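4. Findings: what people keep inside what

4.1 Containers within containers

One of the great pleasures of the Zisow household survey was how quickly it stopped being a survey of objects and became a survey of insides. We had set out to record where small belongings lived in shared student flats and bedsits, and our recording form had one line for the place: shelf, drawer, desk, floor. By the end of the first evening in Hareneck the line was full of arrows. Coins were in a tin, the tin was in a shoe box, the shoe box was under the bed. A spare key was in an envelope in a book. We redrew the form that night, and the new version, with room for up to 11 levels of nesting, is the one used for everything reported here.

The full set holds 2,330 entries from 60 homes. An entry is one belonging, as named by the person who lives with it, together with the chain of places that leads to it. We took the residents' own words wherever we could, so a single kind of box may appear in our records as a tub, a caddy, a crate or "the thing from the bathroom". Earlier work on domestic storage has tended to tidy such words away at the coding stage. We kept them, and we're very glad we did, because the words carry a great deal of what people think a container is for.

Take the word "bits". It turned up in all three districts and almost never meant the same set of belongings twice. A bits box in Skyrme held fuses, picture hooks and a bicycle valve. A bits box two streets away held hair grips and foreign stamps. What the boxes shared was their position in the chain — close to the outside, open at the top, and kept within reach of a chair. When we asked residents to name something that could never go in the bits box, they answered at once and with real conviction. Passports could not. Medicine could not. One resident in Huso would not allow batteries, although she was quite happy with matches.

4.2 Open outers and closed inners

The strongest pattern in the material concerns lids. Where a chain had two or more portable containers in it, the outer one was usually open and the inner one usually closed. People dropped closed things into open things: purses into bowls, toiletry bags into baskets, glasses cases into trays. The reverse order, with an open pot or dish inside a lidded box, did occur, but residents tended to describe it as storage for later and spoke of it in the past tense, as something they had put away.

We find this exciting for a simple reason. Most accounts of household order treat the lid as a sign of privacy. In our interviews privacy was hardly mentioned. Residents talked about carrying. The closed inner container was the part that travelled, to lectures, to the launderette, to a parent's house at the weekend, and the open outer container was the part that stayed put and waited for it. Several residents called the outer one a "home" or a "parking place", and one kept a basket on her desk for the whole term without ever thinking of it as storage at all. To her it was part of the desk.

This explains a puzzle in the Skyrme entries, where a surprising number of outer containers were recorded as empty. Our first thought was that the fieldworker had caught people in the middle of tidying. Going back through the time column, we saw that the empty ones came overwhelmingly from daytime visits. The inner containers were out with their owners. A basket with nothing in it at two in the afternoon was doing its job perfectly well, and the residents, when asked, could say exactly what belonged in it and when it would be back. 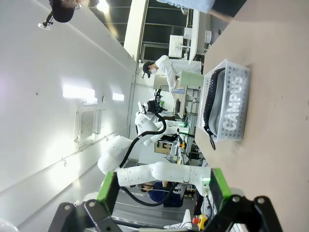

Figure 3. Zippered pouch in an open perforated basket, on a tabletop.

Fastenings matter here too, and we wish we had given them a column of their own from the start. The notes mention zips, poppers, drawstrings, elastic bands and, in one splendid case, a clothes peg. Zips were left partly open far more often than we had expected. Residents who did this described it as a way of keeping the contents ready, and they were often firm that the container still counted as closed. For our coding we followed them. A pouch was entered as closed if it had a fastening that could be done up, whatever state the fastening was in, and the state was written in the margin. A stricter rule would have moved a good many entries from one group to the other, so readers comparing our results with those of other studies should bear it in mind.

4.3 Words on the outside

We had also hoped to say something about labels. Lettering on household containers falls into at least two groups: words put there by the maker and words added by the resident. The second group was smaller than we had guessed and nearly all of it was in kitchens, where flatmates wrote their initials on tubs. The first group was everywhere, and it was cheerfully ignored. Biscuit tins held sewing things in every district. A Huso resident kept his tax papers in a box that had once held a steam iron, and still called it "the iron" — so that to fetch the iron, in that flat, was to fetch the tax papers.

What did seem to matter was whether the words could be read from where the person usually sat. Residents with more than one similar box turned the printed side towards them, even where the print said nothing true about the contents. It gave them a way of telling the boxes apart. We recorded the facing side only in the Hareneck homes, so this remains a small observation, but it is one we would dearly like to see tested in a larger set.

4.4 Shared surfaces

In shared rooms the outer container did a further kind of work, which was to mark out a piece of table. Residents rarely moved one another's baskets and trays, although they would quite freely move a loose pen or a mug. Section 5 takes up the question of shared surfaces in more detail, beginning with the kitchens.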